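Filed under: Automation / Shop Floor Notes

The question we get most from readers who run small shops is a simple one. Can a robot take over the dull handling work yet, the picking up and setting down that fills so much of a shift? We spent part of September at the Astora test room looking at a two-armed machine set up by Hedard, and we came away with a mixed answer. 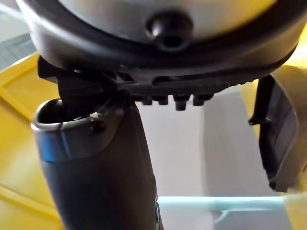
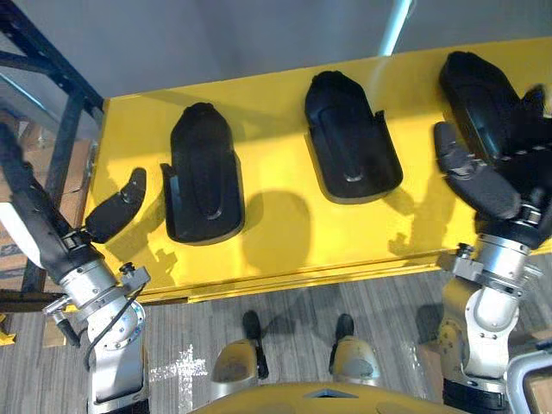

First photo: close in by one gripper finger. Second: black parts in a row on the yellow table, with an arm on either side.

The job Hedard has picked is parts handling. Molded pieces are lined up on a table, and the robot is supposed to take them one at a time, turn them the right way, and place them where the next step needs them. A new hire learns this in a few minutes. It needs no tools and very little strength, and most people are bored with it before lunch.

For a machine it is a good test, and a harder one than it sounds. The parts are matte black, and so are the fingers that have to close on them. They have a rounded end and a flat base, so a grip that works at one end is no use at the other. If a part is sitting a little crooked, the hand has to come in at a different angle. A person makes that correction without thinking about it.

Hedard let us go through the log from its last full round of trials. The robot made 136 attempts at a complete pick and place. Most went fine. On 9 of them the part was dropped or left in a position that someone had to fix by hand. Those are decent numbers for a research setup, but think about what they would mean on a line. Someone has to be close enough to notice and walk over, and that person is then not doing much else.

Speed is the other issue. We did not put a stopwatch on it, as the team says the arms are held well under their top speed for now. Even so, a worker at an easy pace would finish a row well before the robot did. The argument for the machine is that it can keep going at night. That argument only holds if it can be left alone, and at present it can't.

What has improved is the setup time. With the older fixed-arm cell that Astora ran under the name Kong, a change of part meant new grippers and a new program, and the cell was down for roughly two weeks. The current machine is taught by having an operator guide it through the motions. Astora tells us a new part of similar size can be up and running in 2 days. For a shop that does short runs, this matters more than raw speed. Many of our readers have looked at automation and walked away because the changeover ate all the savings.

The gripper has changed too. Kong had simple clamps. The new hands have fingers that can come around the side of a part, and there is a camera close to the fingers that gives a near view during the last bit of the reach. The operators we talked to rated that view highly. The view from the head is fine for planning the reach, but an arm often blocks the part just when you most want to see it.

Household chores are further off. Hedard has a side project called Rurum that uses the same arms for folding towels and loading a dishwasher. We saw some of the folding. The towels got folded, though we would have redone a couple of them. Dishes are still being tried with plastic cups and plates only, and the team did not want to guess when that would change. Homes are a worse place for a robot than shops are. Nothing stays where you left it, the light changes all day, and there is usually a pet or a child in the way.

So for now our advice to small shops is to wait, with one exception. If you have a handling job where the parts arrive in roughly the same place every time, and you already have a person working nearby who can step in – a packing bench, say, or an inspection station – then a trial is worth asking about. Keep it to one part at first. Write down every stop, including the short ones, and count the operator's time against the machine.

Astora expects to repeat the trials with the parts dumped in a bin instead of set out in a row. We have asked to see that log as well and will print the results when we have them.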